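Breakfast listening moves to a later start

2022-01-26

Groldale's local station is changing its weekday morning hours from April. The breakfast show will start at 6.30 and run until ten, an hour later than it finishes now.

The change follows a listener survey carried out for the station by Hubmann. It had 200 replies, most of them from people who tune in at home. Morning listening used to peak before eight and drop away once people got in their cars. The peak now comes after nine and lasts longer.

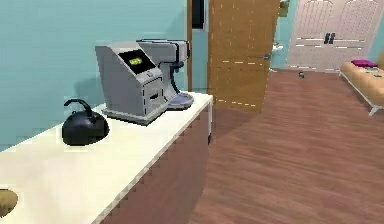
What else is changing

The travel bulletins will go from every fifteen minutes to every half hour. News stays on the hour, with a longer local round-up at nine. The request slot, dropped last year, comes back in the final half hour of the show.

The survey also asked where people keep their main radio. The kitchen came first by a long way, then the living room. Only 23 people named the car, which surprised the programme team – two years ago it was the most common answer. 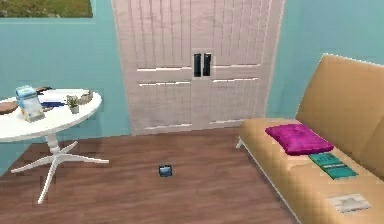

White double doors and a round table by teal walls

Drastberg listeners should note that the relay on the hill will be off for 4 days in early April while the aerial is replaced. The online stream is not affected. Anyone who has trouble picking up the signal after that should retune and then contact the station with their postcode.

Evening programmes stay as they are for now. The Conura hour of new music keeps its seven o'clock start, and the jazz programme that follows it has been renewed for another year. It reached its 108th edition this month.
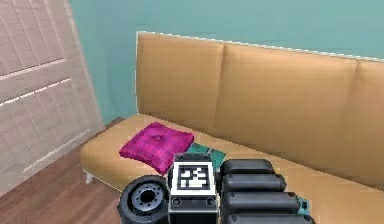

A tan sofa with a magenta cushion

The full schedule will go out with the next newsletter. Comments on the new hours can be sent in by email or left at the front desk.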